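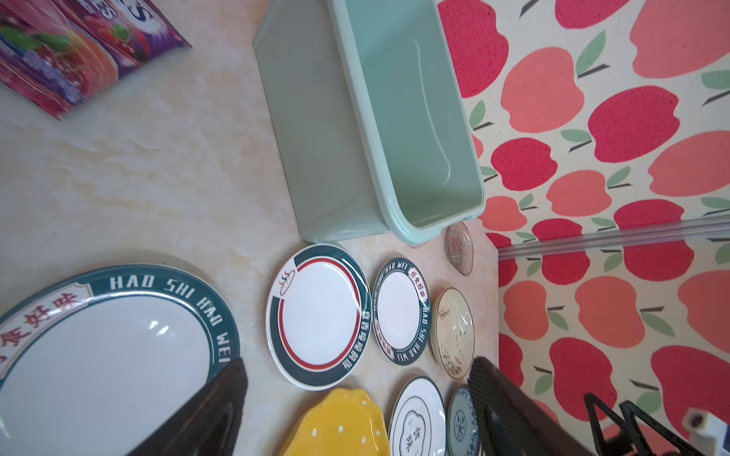 March, 14.30. Dishes, second session.

Continued with the tableware for the Hastdale kitchen. The big oval platter with the teal rim (HAO SHI HAO WEI) is 300 mm long by my ruler, so it does not fit flat in the cupboard bought from Grakdale, which is 28 cm deep inside. It must stand on its edge or go on the upper shelf. I prefer the upper shelf, but then it should be the only thing there.

The small plate with the same lettering I will keep together with the platter. The round one with the steaming bowl logo looks like a relative of them, but the border is different, so I wrote it on a separate line in the list.

Yellow dish with the white dots: for sauces or for the tea bags, not decided. The cream one with painted grass has a raised rim and does not stack well – please put it always on top. The clear glass saucer is easy to overlook on the marbled counter, I have already reached over it two times. Give it a cloth underneath next time.

The mint-green basin stays for washing. The Bomine rack is still too narrow for the platter, I asked Ostrowski for the wider one and wait for the answer.

To do: felt pads between the plates, 6 pieces. Move the snacks to the other shelf. Correct the list, I wrote "saucer" for two different sizes.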